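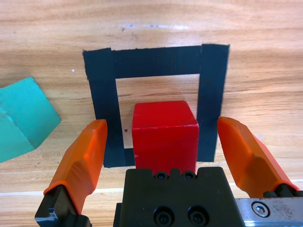
Utine Shared Workshop: Frequently Asked Questions

Membership

Who can join?
Anyone aged 16 or over. Members under 18 need a parent or guardian to sign the form and must have an adult member with them when using power tools.

How much does it cost?
Full membership is $37 a month. There is no joining fee. If you pay for a year up front you get the twelfth month free. Students and people over 65 can ask for the reduced rate at the desk.

Can I try it before I join?
Yes. A day pass gives you the use of the benches and hand tools. It doesn't cover the table saw, the planer or the lathe. Those need an induction first.

How do I cancel?
Send an email to the office before your next payment date. We don't refund part months. Your locker has to be cleared by the last day of the month you have paid for.

Can I pause my membership?
You can pause for up to three months in any year. Your locker stays yours during a pause if you pay the locker fee.

Opening hours and access

When are you open?
The workshop opens at 8 a.m. and closes at 10 p.m. Machines are switched off at 9 p.m. because of the neighbors upstairs. We close for the last two weeks of December.

Do I get a key?
No. Members get a door code, which changes every month. The new code is sent by email. Please don't pass it on.

Is there parking?
There are four spaces behind the building, on the Ivitz Street side. They are for loading only, 20 minutes at most. Street parking is free after 6 p.m.

Can I bring a friend?
You can bring one guest at a time. Guests sign in, stay with you, and may use hand tools only.

Tools and inductions

Which machines need an induction?
Table saw, band saw, planer, lathe, router table and spindle sander. Drills, jigsaws and palm sanders don't, but ask if you haven't used one before.

Who runs the inductions?
Didier Maillard does the saws and the planer. Solène Royer does the lathe and the router table. Sessions last two hours and take up to four people. Book at the desk or by email.

I already know how to use a table saw. Do I still need the induction?
Yes. Our insurance requires it. Experienced members can ask for the short version, which takes half an hour.

Can I bring my own tools?
Yes. Anything with a plug has to be checked and tagged by us before you use it here. Write your name on it. We are not responsible for tools left out overnight.

What do I do if I break something?
Tell us. Put a red tag on it, switch it off, and leave a note in the fault book. We don't charge for normal wear, including dull blades.

Benches and tables

Can I reserve a bench?
Benches 1 to 6 can be reserved for up to four hours. The others are first come, first served. If you are more than 30 minutes late your reservation is released.

Can I do glue-ups and finishing on the wooden tables?
Glue-ups are fine if you put down paper first. Oil, stain and varnish must be done in the finishing room. 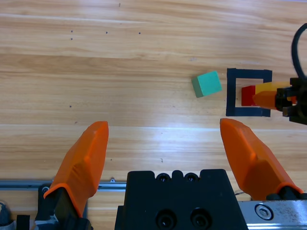
Light wood tabletop.

How should I leave the table when I finish?
Brush it off, wipe up any glue before it sets, and take your offcuts with you. Don't cut directly on the tabletop. Cutting boards are on the rack by the sink.

What grit do you use when you resurface a table?
We start at 80 and finish at 120, then two coats of Leblanc hard oil. Members often ask because they want to do the same at home.

Wood and storage

Do you sell wood?
We keep a small stock of pine, ash and beech, priced by the board foot. For larger orders we can add yours to our monthly delivery from Sterament. Orders must be in by the 20th.

Can I leave a project in the workshop?
Project shelves are free for two weeks. Label your work with your name and the date. After that we will email you once and then move it to the scrap pile.

How big are the lockers?
Small lockers are $5 a month and large ones are $9. There is currently a waiting list for the large ones.

What happens to the scrap?
Anything in the blue bin is free to take. Sawdust from untreated wood is bagged and left by the back door for gardeners.

Contact

Who do I ask about payments?
Mireille Langlois in the office, from 10 a.m. to 2 p.m.

Who do I ask about classes and group bookings?
Séverine Picard. Please give at least three weeks' notice for groups.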